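Grunine Long Brush

The Grunine is a hand brush on a long metal shaft, made for bedrooms, landings and other small rooms where a full broom gets in the way. It has a plastic handle at one end and a fluffy head at the other. Sold singly or in a pack of 2. Heads can be bought separately.

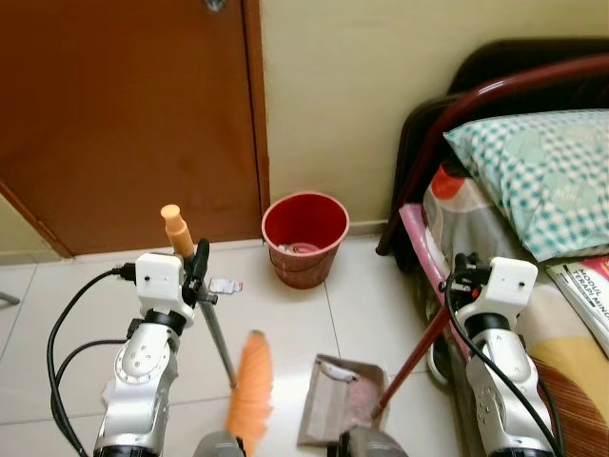 Glossy floor tiles show up dust quickly, and most of it gathers along the foot of the wall. Work from the corner outwards with short strokes, keeping the head low. The model with the orange handle and orange head, used on white tiles with thin grey grout lines, is our standard colour. Keep a bucket or bin close by, as the red one is against the wall, and empty it when you finish the room. No dustpan is supplied.

Care: shake the head outdoors after use. Wash in warm water with a little soap and dry with the bristles hanging down. Do not leave it on a radiator.

Doors and cupboards: the head can also be used dry on smooth painted or varnished wood. Go from top to bottom and do the floor last.
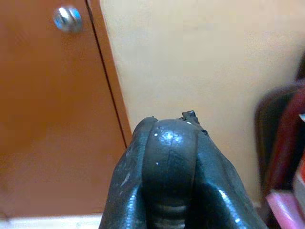

Knobs and hinges are better done with a cloth. Polish left on the wood will clog the bristles, so let it dry fully before brushing.

Order code 508. Orders placed before noon on Friday go out the same day. For trade quantities ask for Zinash Jemal at Yilma.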